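Toy food

Toy food, also called play food, is any small imitation of fruit, vegetables, bread or a cooked dish made for children to play with. It is normally used with toy crockery, pans and baskets, and it is one of the oldest kinds of miniature still sold in large numbers. 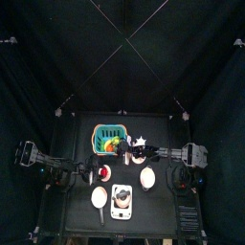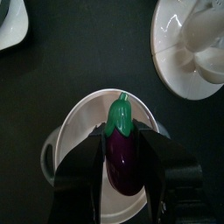 Plastic vegetables form the largest group in most play food ranges. They are sold singly, in nets, or in boxed sets with a few plates and a pan. Makers tend to choose vegetables with a strong outline and one or two plain colours, so that a child can name them at a glance. The aubergine suits this well: a glossy, deep purple body that tapers towards a rounded end, and a bright green cap with wavy folds and a short stem. The cap is often moulded as a separate part and pressed on, though cheaper pieces are cast whole and then painted. Tomatoes, carrots, peppers and sweetcorn are the other usual members of the group. Onions are less common, as a plain pale onion is easily taken for a ball.

Materials

Early play food was made of painted wood, plaster, wax or salt dough. Plaster pieces were heavy and chipped at the edges, and wax ones softened near a stove. Turned wood lasted better and has never gone out of use. Hollow plastic became the usual material once moulding was cheap enough, and it remains so for vegetables and fruit. Felt and knitted pieces are mostly home-made or sold by small workshops.

Plastic pieces are made by one of two methods. In blow moulding, a tube of warm plastic is pushed outwards by air against the walls of a mould, which gives a light, hollow body with a thin seam. In injection moulding the plastic is forced into a closed mould. This gives sharper detail and is preferred for leaves, stalks and caps.

Scale

There is no agreed scale. Full-size pieces are easy to hold but do not fit toy pans, while reduced pieces fit the pans but may look odd beside one another. Many sets mix the two, with a full-size egg next to a small cabbage. The collector Veronika Berchtold, who catalogued 434 pieces from European makers, sorted them by the vessel they were sold with and ignored the size of the real vegetable. Her list is still used by some dealers.

Makers

The Cordier workshop, run by Didier Courtois and later by Benoît Courtois, made painted wooden fruit and vegetables for 20 years before turning to plastic. Its wooden pieces are marked on the base with a small burnt C. The Flemari range was sold in sets of three vegetables with one dish -- the dish is often missing when sets are resold. Orberg made only crockery and pans, in white and grey, and these are frequently found mixed with food from other makers.

Use

In the home and the nursery, play food is used for pretend cooking, shop games and laying the table. It is also used for sorting by colour or kind, and in language lessons, where learners name each piece as they put it in a pan or on a plate. Rainer Albers's handbook on play materials, published by Dromside, advises keeping the food and the crockery in separate baskets so that laying out becomes part of the game.

Care and storage

Plastic pieces can be washed in warm soapy water. Hollow ones should be checked for small holes first, as water trapped inside is hard to get out. Wooden pieces are wiped with a damp cloth and dried at once. Felt pieces are washed by hand. Deep colours, purple and red above all, fade if left on a sunny sill. Loose caps and stems should be glued back or thrown away, as they may be small enough to swallow.

See also: Dolls' house food; Toy kitchen; Toy tea set

Page last edited July 2023 by Tianyou Li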